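Wodorum moves its used-gear listings behind a fee, and sellers want the math

2020-01-28

Wodorum, the classifieds site where a lot of home recording people go to unload audio interfaces, preamps and guitar pedals, says it will start charging for listings in April. The company calls the change a "trust upgrade." Sellers who have been there since the free days are calling it other things.

Under the new terms, each ad for music equipment priced over $90 will carry a flat fee of $3, paid up front and not refunded if the item doesn't sell. In return, Wodorum says, every ad will go through a check of its photos and serial number before it goes live, and buyers will see a badge next to the price. Ads under the cutoff stay free and get no badge.

The announcement leans hard on one figure. Wodorum says it received 712 complaints about music gear last year and that most of them involved items "materially different from the listing." It doesn't say how many ads ran over the same period, so there's no way to tell if that is a lot. It also doesn't say what counted as a complaint. A buyer who got an interface with a dead input and a buyer who was annoyed that the box was missing could both be in there. I asked for a breakdown and was sent the announcement again.

The serial number check sounds good until you ask what the number gets checked against. Wodorum says it will use a database run by Toketti, a startup that registers instruments and studio gear for owners who want proof of what they have. Toketti's registry is voluntary. If your old two-channel box was never registered, and most weren't, the check comes back blank. Asked what happens then, a Wodorum spokesperson wrote that the ad "would still be eligible for the badge, subject to photo review." So the badge can mean that a number was matched to a registry, or it can mean that a person looked at some pictures.
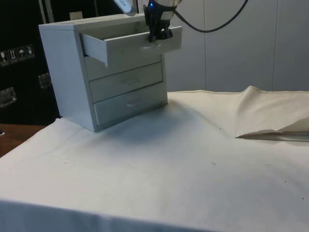
Photo review is the part sellers are arguing over. The draft guidelines ask for at least one shot of every side of the item, one of the ports, and one of it powered on, all against a plain background. Storage and studio furniture fall under the music category too, so the same rules cover rack cases and the little cabinets people keep cables and picks in. For those, the guidelines want any drawer that opens shown open, like the top one on the small white chest here, pulled out far enough that a buyer can see the inside. Fine, but a photo of an open drawer tells you nothing about the two that are shut, and a photo of a lit power light tells you nothing about whether the headphone output crackles. The faults people complain about in used interfaces are mostly ones you hear.

Rocío Puma, who has sold secondhand recording gear through the site for years, went through her own records after the news came out. She has placed 245 ads on Wodorum, and a good share of them had to be posted twice before anything moved. "With a fee that doesn't come back, a slow item costs me double and I still don't know if the badge sells anything," she said. She has already put a pair of monitors and a MIDI keyboard on Usuga, a smaller site with a clumsy search page and no fees. She is not sold on Usuga either. Messages there go missing, she said, and people lowball.

Wodorum says early tests showed that badged items "performed significantly better." It would not say how many items were in the test, how long it ran, or what kind of gear was included. A clean, recent interface with a box and all its cables was always going to sell faster than a scuffed one without them, badge or no badge.

There is also the matter of returns, which the announcement doesn't mention. A badge does not come with any refund promise. Buyers who receive something broken will go through the same dispute form as before, and the terms still say that all sales between private parties are final — the wording there hasn't changed.

Bamell, the payment company that handles checkout for Wodorum, said it has no part in the badge program and would not comment on it.

Sellers have until the end of the month before the switch to post under the old rules. Ads already live when the fee starts will stay up until they expire, without a badge, and renewing one will count as a new ad.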